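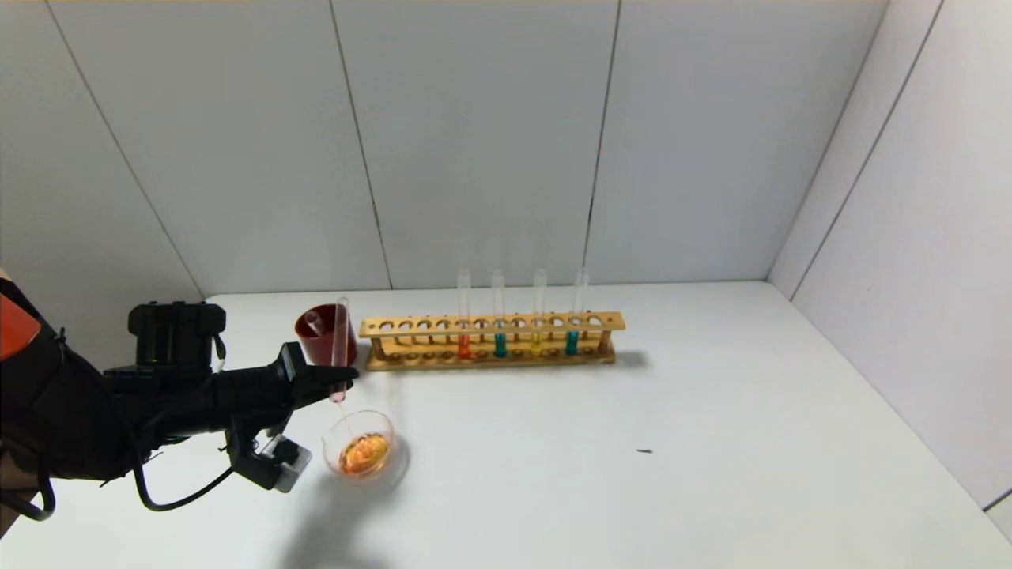
Photo: Brimano Media Library

Brimano Property Group
Progress report to the Calloway Housing Fund
September 23, 2026

Since our last report in March we have rented out more flats, lost one lift and learned a great deal about letterboxes. Details follow in the order your template asks for them, apart from Section 4, which asks about our "leasing journey" and which we have folded into everything else.

Where the lettings stand

The Surader building is almost 500 square metres of former office space on two floors, and your grant paid to turn it into flats that people on ordinary wages can rent. All of the ground floor is now let. Upstairs, every flat but the corner one has a signed lease. The corner one has a lovely outlook, good light and a column in the middle of the bedroom. The architect calls the column a feature. Applicants have called it other things, and we have dropped the rent on that flat until somebody agrees with the architect.

Enquiries have never been the problem. The listing drew 600 of them before we took it down, many from people who wanted to know whether the photos were real. They were, though we have since replaced the one of the kitchen that made it look as though you could park a ute in it.

Applications

We promised you a simpler application form. The old one ran to nine pages and asked for the applicant's previous address in three separate places, presumably to see if they'd crack. The new one is two pages. Our property managers were sceptical, then discovered they could get through a morning's worth before lunch, and the scepticism has gone quiet.

Bond remains the sticking point. Several good applicants could manage the weekly rent comfortably and could not find four weeks of it in one lump. We have been letting them pay it off over the first few months, at our own risk. So far everybody is up to date, which is more than can be said for our invoices to the lift company.
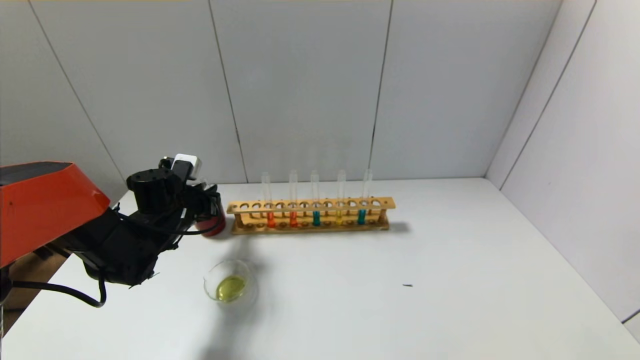
The lift, then. It stopped in autumn and stayed stopped for five weeks while a part travelled here from wherever lift parts come from. Two upstairs households have prams and one tenant uses a walking frame. We moved the tenant with the frame into a ground-floor flat that had just come free, and she has told us she is staying put whatever the lift does. We carried a fair few groceries. The repair came in $1000 over the maintenance allowance, and we have met the difference from our own budget.

Neighbours

Brarkance, the strata managers next door, objected to our bins. After a long correspondence the bins were moved a metre and a half to the left. They are the same bins. Relations are now cordial.

The letterboxes were a different sort of trouble. They were installed in the order the flats appear on the plan and numbered in the order they appear on the doors, so for a fortnight everyone was reading everyone else's mail. One tenant paid a neighbour's water bill before noticing. It has been sorted out, with new number plates and a refund.

Money

Spending is within the approved total. Fit-out finished under its line, mostly because we kept the old office carpet in the common hallway. It is a colour best described as hard-wearing. Advertising went over by $500, nearly all of it on the signboard, which blew down and had to be done again with longer posts.

We would like your approval to move the fit-out saving across to maintenance. The lift is working as we write, and we would prefer to have something set aside for when it isn't.

Before the next report

Let the corner flat. Finish the bike shed, currently a slab with ambitions. Send round the first tenant survey, which we have kept to one page. Renewals on the earliest leases also fall due in this period, and we plan to offer them at the current rent, as agreed with you at the outset.

The rent schedule and the lift company's invoice are attached, along with the bin correspondence for anyone who has an evening free.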